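Sourdough sandwich loaf, soft crust: how are you all getting there?
Home Baking > Bread and Rolls

crumbfan54
Joined: October
Posts: 4

OK, I have to share because I'm so excited! I finally made a sandwich loaf my kids will eat with the crust on. I swapped part of the water for whole milk, added a spoonful of honey, and brushed the top with butter the second it came out. The crumb was so soft I kept poking it.

My only trouble is the second day, when it goes dry at the cut end. What do you do to keep it soft?

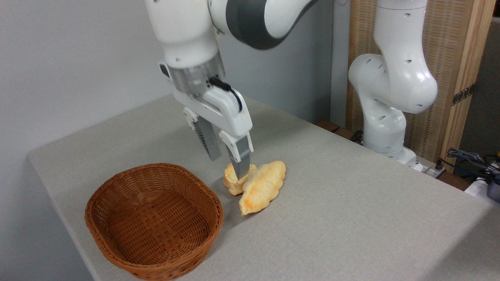
I keep mine in a plain paper bag on the counter, cut side down. Maybe that's the whole problem? I'd love to hear what works, because I'm baking again Friday and I want to send a loaf over to my sister.

lsera_bakes
Paper is your problem! It's great for a crackly crust and terrible for a soft one. Let the loaf cool all the way, then put it in a plastic bag with the air pressed out. Mine lasts until we finish it, and we are slow eaters.

Also try tangzhong if you haven't yet. You cook a little of the flour with milk until it's like pudding, cool it, and mix it into the dough. It changed my life (my bread life, anyway).
- Loredana Serra

oldoven
I'll disagree on the plastic. I get mold fast in summer, and the crust turns leathery. A bread box with a linen towel inside does fine here. And tangzhong is a lot of fuss for a sandwich loaf. A bit more butter gets you most of the way.

lsera_bakes
Oldoven, it's one small saucepan! But fair point about summer. When it's humid I slice the whole loaf and freeze it, then toast straight from the freezer.

ryeandshine
Team freezer. Put parchment between the slices or you'll be prying them apart with a butter knife at 6 am.

oldoven
Freezing I can agree with.

crumbfan54
You are all wonderful! Plastic bag for two days, the rest goes in the freezer, and I'm trying the tangzhong on Friday. Do I take the flour for it out of the total, or is it extra?

lsera_bakes
Out of the total, same with the milk. And let it cool before it goes anywhere near your starter!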